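Laundry and Linen Skills at Mostyn House
Progress report to the Onley Fund
Prepared by Dace Pētersons, 13 June 2025

We are now past the halfway point of the grant and I am very pleased to be able to write that the linen sessions have become the busiest thing we run. When we put in the bid we thought of them as a quiet add-on to the cookery mornings. People now ask for them by name, and two of the cookery group have swapped over.

As a reminder, the grant pays for the upstairs bedroom at Mostyn House to be used as a teaching room, for session leaders' hours, and for bedding, towels and clothing to practise on. The people who come are mostly about to take on a first tenancy, or are going back to living alone after a long stay somewhere else. Making a bed, sorting a heap of washing and putting it away sound like small things. For a good number of our group they had always been done by somebody else, or had stopped being done at all.

What has been delivered

Since February we have run 108 hours of sessions, shared between Danilo Tagle and Liên Sầm. Danilo takes the beginners and Liên takes the follow-on group, who move on to fitted sheets, duvet covers and airing cupboards. Both groups work on the bed itself. We did try a long table in the first fortnight and went back to the bed very quickly, as most people will be folding on their own bed at home and the height and the softness make a real difference to how the cloth behaves.

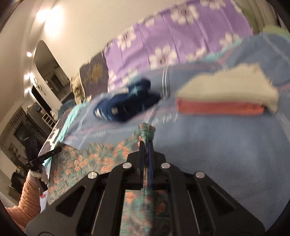 Danilo starts every beginners' session with mixed items tipped out together, and the first job is just to separate them: towels, thin cottons, anything with ties or cords. Cords have been the surprise of the year! They tangle with everything, and we have ended up spending a whole session on loosening knots patiently, laying the cloth flat and smoothing outwards from the middle before any folding begins. Kha Cao joined us in April and told us she used to push anything knotted to the back of a drawer. She now helps newer members with theirs.

Towels go well from the start. They hold their shape, the corners are easy to find and people get a tidy result within minutes, so Danilo likes to put one in early. Thin printed cotton is much harder. It slides, it creases, and the pattern hides the edges.

Liên has turned that last point to good use. She asks the group to follow the print with their fingers until they reach a hem, then work along the hem to a corner. It is slow, but it means nobody is hunting about and getting cross. Trí Âu has limited sight in one eye and found this far easier than being told to look for the corners, and we have since made it the standard way of teaching patterned fabric in both groups.
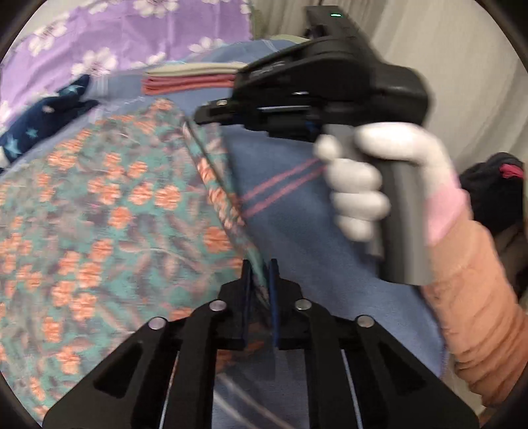
We have also learned to allow more time for long folds. A big piece spread over a sheet or blanket tends to drag whatever is underneath, and the beginners were finishing with a neat bundle on top of a bed that needed making again. Liên now teaches people to lift first and then fold, in short stages. There is still some dragging. I don't mind that, and nor do they.

Spending

We are within budget. Of the £1,000 set aside for bedding and linen, most went at the outset on sheets, blankets and towels, with the rest kept back for replacements. Washing between sessions wears things out faster than we allowed for, and I would put that line up a little in any future bid. The Zidcombe shop has been generous with donated cottons in all sorts of prints, and these have proved better for teaching than the plain new ones we bought.

Difficulties

The room is small. With 5 people in it the far side of the bed is hard to get to, so we have capped sessions at four and started a short waiting list. We had to cancel 2 sessions in the spring when the boiler was out.

Next steps

From July we would like to try home visits, with Danilo or Liên going along for the first bed change in a new flat. Oswood Housing has agreed in principle to let us know when tenancies begin. I would also love to give each person a set of their own bedding to take with them when they finish, and will send a costing for that separately.

Mostyn House Skills Project | Contact the office | © 2025 | Back to top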